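Drasta passes halfway mark in cloth-handling recordings

Drasta has recorded 1,434 demonstrations of two-armed cloth handling at its Narbridge workshop, out of a planned 3,000 for the first release of its training set. The remainder are due to be recorded by the end of the winter, with a first batch of 1,000 going to the modelling group at Clelwood in October.

The headline is based on usable material still to be merged from the Bhutto bench, which keeps its own log. The figure of 1,434 covers the Narbridge bench only.

Each demonstration is one attempt at one short task, carried out by a person who controls both arms directly. Joint positions, gripper openings and video are stored together against a shared clock. The learning system is then trained to produce the arm movements from the video and the current joint positions.
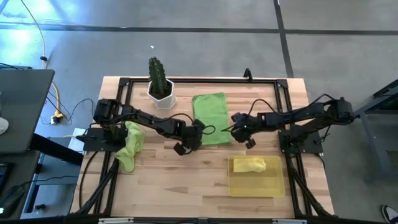 Page last changed: October, 16:20

The bench consists of a wooden top inside a black aluminium frame, with one arm mounted at the left and one at the right. The arms face each other and their working areas overlap over the middle of the table, where most of the two-handed steps take place. Video is taken from above the table and from the grippers.

Tasks in the current block use small cloths and towels in green and yellow. Operators are given a start layout and a finish condition, but the path between them is left open. A cloth may start flat, folded or crumpled. Other items, such as a tray or a potted cactus, may be left on the table so that the system meets some clutter during training.

Shoaib Rizvi, who runs the recording work, said the starting layout is changed after every attempt. "If the towel always starts square to the table, the model learns that one position and very little else," he said. "We would sooner have fewer recordings with a wider spread."

Of the attempts checked so far, 373 have been marked as failed. These are kept in a separate folder and labelled with the step at which the attempt stopped. Rizvi said the most common fault is a poor first grasp – the fingers close on too little material, or on two layers where one was wanted.

The wrist view is used mainly for this part of the task. Soft material close to the gripper fills much of the picture and is often blurred, but the fingertips stay in view and the point of contact can usually be made out.

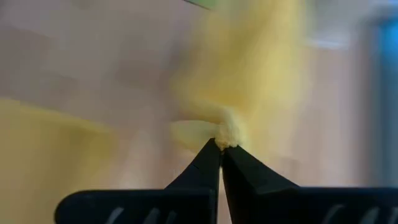 Wrist view, fingertips closed on pale yellow material.

Recordings are made in blocks of 40 minutes, after which the arms are returned to their rest position and the joint readings are checked against stored values. A block is discarded if any joint has drifted beyond the set limit.

The Clelwood group will train a first model on the October batch and report which start layouts are under-represented. Drasta will use that list to set the layouts for the remaining blocks.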